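How I oil a wooden table (and keep it looking nice)

I put this job off for ages because I thought it would be a faff, and then I did our kitchen table one wet afternoon in December and wished I'd started years ago! You need very little kit: a tin of hard wax oil (I use Zanov, the clear matt one), fine sandpaper, a few old cotton T-shirts and somewhere with a window you can leave open.

First, clear everything off and give the top a proper wash. Warm water, a tiny squirt of washing-up liquid, well wrung-out cloth. Don't flood it. Then leave it overnight, even if it feels dry to the touch, as damp wood goes fuzzy when you sand it.

Next morning, sand lightly by hand. Always go with the grain, never across it, or you'll get little scratches that only show up once the oil goes on (ask me how I know). Old ring marks need a bit more elbow grease, but feather the edges out so you don't end up with a dip.
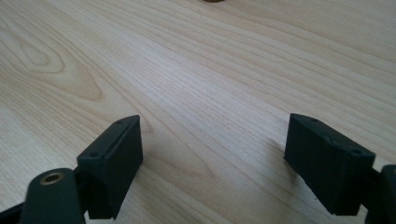

Vacuum up the dust, wipe over with a barely damp cloth and let it dry again. Now the fun bit. Pour a small puddle of oil on your rag and rub it in, working on one section at a time. Thin, thin, thin! My first go was far too generous and the top stayed tacky for days. After 45 minutes, buff off anything still sitting on the surface with a clean rag.

Leave it at least 6 hours and then do the whole thing again. I find 2 coats plenty for a kitchen table, though a desk might get away with one.

Please be careful with the used rags. Oily cloth can heat up and catch fire all by itself if it's scrunched up in a bin, so lay yours flat outside to dry before throwing them away.

Go easy on the table for the first week: coasters under mugs, no wet cloths left lying about. After that, I just top up the worn patches when they start to look thirsty.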